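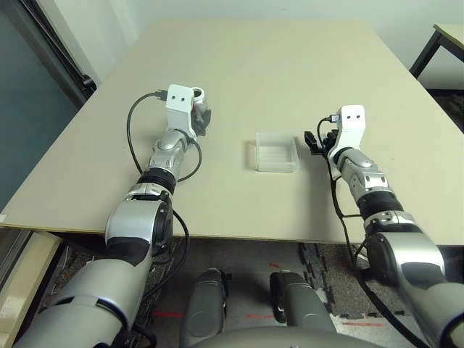

1/ Notes on sorting the supply shelf. It is 155 mm deep, so whatever goes on it has to fit one row front to back. Everything comes off first and goes over the beige table, where the light is better than in the cabinet.

2/ Every group gets a shallow plastic tray. Clear or frosted, doesn't matter much. The walls need to be high enough to stop a container from sliding off and low enough to read a label over. Verard sells a tall version. Skip it for this.

3/ Ridges in the base are worth having. A smooth base lets a cylinder drift every time the tray is pulled out. Ridges also collect dust — brush along them, then rinse.

4/ Clear cylinders with metal lids get handled by the body. Lifting one by the lid is a test of the thread, and I would like to run that test on purpose.
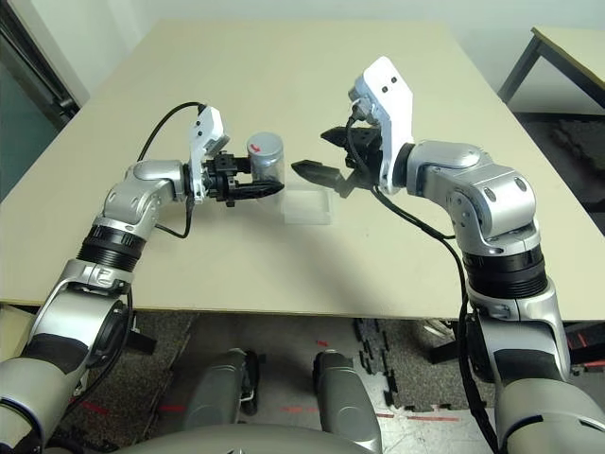
One reply asks why bother with trays if the containers already have lids. Lids keep the contents in. Trays let you pull out a whole group, wipe the shelf, and put the group back in the same order.

5/ Labels go on the side of the body. On the lid they get swapped the first time two containers are open together. A mark on the lid is fine as a second check, but the body label is the one that counts.

6/ Keep a clear patch of table in front of the tray, roughly two container widths. Set each piece down there, check it, then move it into place. Going straight from shelf to tray is how I missed a cracked rim in August.
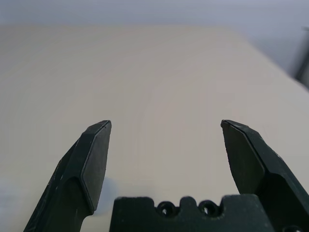
7/ Order of work:
— tall pieces first
— anything with a missing cap
— duplicates
— whatever has no label, which goes to the end of the table until it has one

8/ Metal bottles are a separate problem. You can't see the fill level, so they get weighed. Write the tare weight on tape and run the tape lengthwise. A band around the body works loose on one side and then spins.

9/ Check the neck before looking for a cap. Dirt on the rim gets between it and the liner. Wipe the rim, then the thread, and use a dry cloth for the second pass. A Stukeo cap and a Mabaso cap can look the same and have a different pitch. Three turns by hand without binding, or it isn't the right cap.
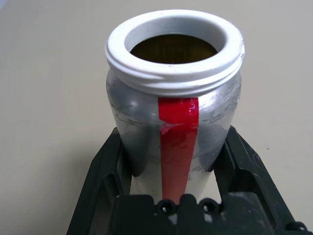
Metal bottle, white threaded neck, red tape down the front.

10/ Creased tape gets replaced if there is writing on it. Otherwise it stays until the next sort. Next up is the Dukulent drawer, which has no trays at all. Measurements first.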